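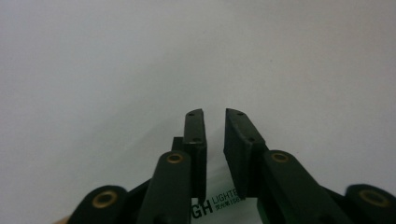 The gripper against blank background, fingers apart, nothing between them.

Blog > Robotics > Tracking and the blank wall problem

July 9, 2025

I spent most of the last two weeks on one bug in Rustivik, the tool I use to turn hand-held gripper recordings into training data. I'm writing it up here mainly so I have the notes in one place.

Rustivik takes a video from the gripper's camera and works out two things for each image. One is where the camera is, which gives the path of the hand. The other is how far apart the fingers are. Both get written to one file along with timestamps, and the policy trains on that file. If either number is bad, the policy learns something bad, and you find out much later when the arm does something strange.

The first number was the problem. Position tracking works by finding small features in the picture, like corners and bits of texture, and following them from one image to the next. A smooth light gray surface has none of these. When the camera faces one, the tracker has nothing in the background to follow.

I knew this already and had a check for it. The check said: if fewer than 30 features are found, mark the pose as lost. That check was never firing. The path just stopped moving for a while and then jumped, and the status column said "ok" the whole time.

It took me longer than it should have to see why. There were plenty of features in those images. They were all on the gripper. The edges of the black pads, the screw holes, the four brass bushings on the linkage arms. The bushings are the worst. A thin gold ring around a dark center is exactly what a corner detector likes, and it's sharp and high contrast every time. The gripper is fixed to the camera, so the arms stay in nearly the same part of the picture wherever the hand goes. The tracker saw a lot of good features that weren't moving and decided the camera wasn't moving.

I had a mask for the gripper, of course. It was a plain polygon drawn in March, on the old finger pads. The linkages sweep through a wider area than that polygon covers once the fingers open up, and the lower bushings were outside it almost all the time. On recordings with a busy table in the background it didn't matter, as the background features outvoted the bushings. On a blank wall the bushings won.

The fix has three pieces.

First, the mask now depends on the finger opening. I drew masks at 22 openings from closed to fully open and the code picks the nearest one, grown by a few pixels. I tried computing the mask from the CAD model and the camera calibration, and that works too, but it was always a bit off near the bottom of the picture where the lens distortion is strongest. Hand-drawn was faster.

Second, the feature count only counts features outside the mask. This should have been the case from the start. I was counting before masking because the count was in a different function, written earlier, and I never moved it.

Third, when the count drops below the limit, the tracker falls back to the motion sensor alone for a short stretch. If the background doesn't come back in time, the segment is cut there. The timeout is 500 milliseconds. Longer than that and the drift gets large enough that I don't trust the position for anything involving contact.

There was one more thing I had to sort out. The finger opening is measured from the picture, and the mask now needs the opening, so the order of steps had to change. Opening goes first, then mask, then features, then pose. The opening estimate itself doesn't care about the background at all. A plain light wall is the easiest case for it, with black pads on light gray and a clean gap down the middle. So the same images that broke one half of the pipeline were giving the best results in the other half, and I had been using them as a reference set without looking at the pose column.

I reran everything from the Budadska set. Of the recordings in it, 29 had at least one stretch where the old version reported a frozen pose as ok. With the new version all of those stretches are marked, and most are short enough for the motion sensor to carry through. The rest get split in two. I lose a little data and I'm fine with that.

I also added a plot to the viewer that shows the masked feature count under the video. It is a plain line that goes red under the limit. If I'd had it earlier I would have seen this on the first day.

Still to do:

- The mask set is only good for this pair of fingers. Zaki, the config loader, needs a field for which fingers are mounted so it can refuse to run with the wrong masks.
- Shadows from the fingers on a light table still get picked up as features sometimes. They move, but not the way the table does.
- Export to Venier format writes the split segments with the same name. The second one overwrites the first. I rename them by hand for now.

I'll push the changes once the export thing is fixed.

Comments

pkt_loss: Had the same thing with a wrist camera. We ended up throwing out any feature that stays put in the image while the gyro says we're rotating. No mask needed. Might be worth trying on top of yours.

Reply from author: I like that. It wouldn't help with the pads while they're opening and closing, but it would catch the bushings when the hand is turning. I'll try it.

marrowbone: Could you put matte black paint on the bushings?

Reply from author: Probably, on the outside faces. I'd still want the mask, the pad edges and screw holes get picked up as well.

tinlid44: Is the 22 mask set in the repo? I only see the old polygon.

Reply from author: Not yet, it goes up with the rest.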